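Gray (color)

Gray is a color between black and white. It is called a neutral or achromatic color because a pure gray has no hue of its own. Gray can be made by mixing black and white pigments, by mixing complementary colors such as red and green, or by lowering the brightness of white light. In everyday use the word also covers many slightly tinted colors, among them slate (bluish), taupe (brownish) and ash (greenish or yellowish).

Spelling

"Gray" is the usual spelling in the United States, and "grey" is usual in Britain, Ireland and most other English-speaking countries. Both come from the Old English grǣg. The name of the greyhound is spelled with an e everywhere; the first part of that word is probably unrelated to the color.

Perception

A surface looks gray when it reflects all visible wavelengths in similar amounts but sends back only part of the light. How dark it looks depends heavily on what is next to it. A mid gray set against black seems lighter than the same gray set against white, an effect known as simultaneous contrast. Pale grays are easily mistaken for white until a cleaner white is placed beside them.

The color of the light also matters. Under a warm lamp a neutral gray may look beige, and in open shade it may look blue. The eye adapts to these shifts within a short time, but film and electronic sensors do not, and photographers therefore often use a gray card to set exposure and color balance.

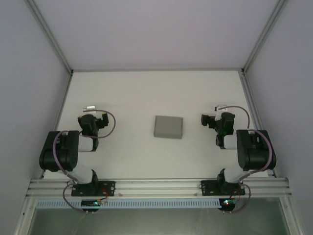

Pigments and paint

Most gray house paint is made from a white base, usually titanium dioxide, with small amounts of black added. Carbon black tends to give a cool gray and iron oxide black a softer one. Paint makers often add a trace of yellow, red or blue so that the finished wall does not look flat. The Sordale color guide, a reference book for decorators, groups its grays by this undertone and gives a separate chapter to those with violet in them.

Gloss affects the result. A matte finish scatters light and looks even across a wide surface, while a glossy one picks up reflections from windows and nearby objects. Matte grays hide small dents better but are harder to wash.

In older painting, gray was used for underlayers and for works done entirely in shades of the color, a method called grisaille. It was suited to imitating carved stone and was common on the outer panels of altarpieces.

Textiles

Undyed wool from some breeds of sheep is naturally gray, and such cloth was long worn by farm workers and by members of several religious orders. Gray yarn can also be made by blending black and white fibers before spinning. The Imano mill pattern, a plain weave with a light warp and a dark weft, looks gray from a distance although no gray thread is used in it.

Digital color

On a computer screen, a gray is produced when the red, green and blue values are equal. With values running from 0 to 255, the setting 128 for all three channels gives a medium gray. This is the color called "gray" in the basic web color list. Because screens do not respond to these numbers in a straight line, the light it gives off is much less than half that of full white.
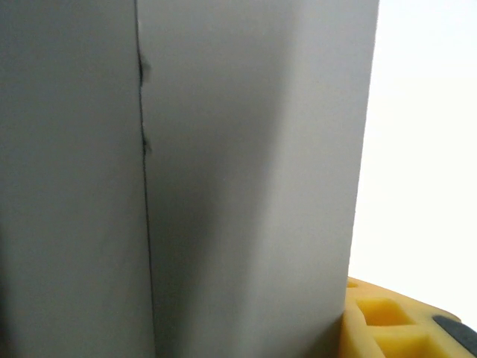

SHADES AND VARIATIONS

Charcoal is a very dark gray named after burnt wood. Silver, as a flat color, is a light gray; the metal itself owes its look mostly to reflection. Gunmetal is dark with a blue cast. Dove gray is pale and may lean toward pink. Battleship gray is a medium shade associated with naval vessels and, later, with machine tools and office floors.

Trade names are not consistent between makers. The shade sold as Kanda Gray is a cool light gray in paint and a noticeably darker one in floor tile.

See also: Achromatic color; Grayscale; Grisaille; Neutral density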